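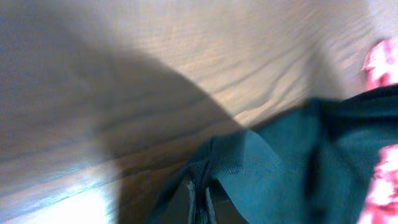
Wood grain and a piece of dark teal fabric

Jitero – Frequently Asked Questions

Jitero is a small overlay tool for the game Ondesora. It shows timers for your skills and your party's skills, and it keeps a history of your fights. I get the same questions many times, so I have collected them on this page. Please read it before you write to me. If your question is missing, the last part explains how to reach us.

GENERAL

Is Jitero allowed by the game rules?

Jitero reads only the combat log that the game writes on your disk. It does not touch the game memory, it does not press keys for you and it does not change any game file. As far as I know, no player has been punished for using it. But I am not the game company and I cannot give you a guarantee. If you feel unsure, ask their support first and then decide.

Does it cost anything?

No. There is no paid version and there are no ads in the program. If somebody sold you a copy, please ask for your money back and download it from this site.

Which systems does it run on?

Windows 10 and Windows 11, 64-bit. Some people use it on Linux with Wine and tell me that it works, except for the transparent window, which becomes black. I have no Linux computer, so I can't help much with this. Ridwan Hidayat wrote a guide in the forum and he answers questions there.

Why is there no Mac version?

The overlay window uses functions that exist only in Windows. To move it I would need to write half of the program again, and I do this in my free evenings.

INSTALLATION

How do I install it?

Unpack the zip into a folder where you have write permission. Your Documents folder is good, Program Files is not. Start Jitero.exe, choose the language of your game client and point it to the game folder. Then go into the game, open Options, System, and switch on "Write combat log". After this you must log out to the character screen one time.

My antivirus says it is dangerous. Is it?

The program is not signed, because a certificate costs money every year. Some antivirus products don't like unsigned programs that draw over other windows. Please compare the checksum of your file with the one on the download page. If they are the same, you have the file that I uploaded. If they are different, delete it.

How do I update?

Close Jitero, unpack the new version over the old one and start it again. Your settings are in the file user.cfg and the zip does not contain this file, so they stay. When you come from a version before build 1329, you should delete the folder "cache" as well. The old cache has another format and the program will stop at the loading window without any message.

Can I go back to an older version?

Yes, but make a copy of user.cfg before. Older builds cannot read the new profile format and will write an empty one in its place.

TIMERS AND OVERLAY

The overlay is not visible in the game.

Almost always the game runs in exclusive full screen. Change it to "borderless window". If it is already borderless, press Ctrl+Shift+J two times, which hides the overlay and brings it back on the main monitor. With two monitors that have different scaling, the window can land outside of the visible area. "Reset position" in the tray menu helps in this case.

The timers start too late.

The game does not write each line in the log immediately. It collects them and writes them in blocks, and in a quiet fight this can take a moment. In Settings, Reading, you can set "Read interval" to the lowest value. It uses a little more processor time. A faster reading is not possible from my side.

Joltness shows the wrong cooldown. When is it fixed?

Joltness is the skill that I get the most mail about. The base cooldown is 30 seconds, and Jitero starts to count from the cast. But when you have the second rank of the talent, the game counts from the moment when the effect ends, and the log has no line for the end of the effect if the target dies before. So Jitero has to guess. You can choose which guess it makes: open the skill in the timer list, and under "Start counting at" choose Cast or Effect end. For most players Cast is better.

Can I see the timers of my whole party?

Yes, if the party members are near you. The log contains only what happens inside your view distance. If your healer is standing behind a hill, her timers will be missing until she comes back.

How many timers can I have?

The limit is 30 visible timers in one profile. You can have as many profiles as you like and switch between them with a hotkey. I have tested with a bigger number, and the drawing became slow on older computers.

Can I change the colors and the font?

Colors yes, in Settings, Appearance. The font only in user.cfg at the moment, with the line "font=". Write the name exactly as Windows shows it. Freya Fothergill has made a theme with high contrast for people who have difficulty to see the thin bars. It comes with the program and is called "Strong".

FIGHT HISTORY

Where are my fights saved?

In the folder "history", one file for each fight. They are normal text files and you can open them with any editor. Jitero does not delete them by itself, so please look at the size of the folder from time to time.

My damage is different from what my friend sees.

Please check first that both of you have the same fight borders. The default is that a fight ends when nobody in the party makes damage for a while, and this value can be changed. After that, check the pets. In Jitero the damage of a pet is added to the owner, and other tools often list it separately.

What is error 3402?

It means that the log file is locked by another program. Mostly it is a backup or cloud program that copies the game folder at the same moment. Exclude the folder "logs" from the backup and restart Jitero. It can also happen when you start Jitero twice, so look in the tray for a second icon.

After the November patch the history is empty.

The patch changed how dates are written in the log for the German and French clients. It is fixed in the current build. Fights which were played before you updated can be read again with File, Import old log. Thanks to Annelies Gisler, who sent me many log files from the German client.

Can I upload my fights to Jacquet?

Yes. Jacquet is a separate website and is not made by me, but the export format is supported. Choose Export, Jacquet and upload the file on their page by hand. Automatic upload is not planned, because I don't want to keep passwords of other people in my program.

LANGUAGES

Which client languages are supported?

English, German, French, Indonesian and Finnish. Juwita Ngui takes care of the Indonesian texts. For other languages the timers can work, but the skill names will be shown as numbers.

I want to translate Jitero to my language.

You are very welcome! In the folder "lang" there is a file en.txt. Copy it, rename it and translate the right side of each line. Please leave the signs %1 and %2 where they are, or move them to the place where your grammar needs them – but they must be there.

CONTACT

I found a bug. What should I send?

The build number, the language of your client, the file jitero.log and a short text about what you did before it happened. A screenshot is nice but cannot replace the log. "It does not work" is difficult for me to repair.

How fast do you answer?

I read the forum in most evenings, after 8 pm Finnish time. Mail is slower. After a big patch I answer only in the forum, in the pinned thread, and I ask you to look there first.

Venla Hyvönen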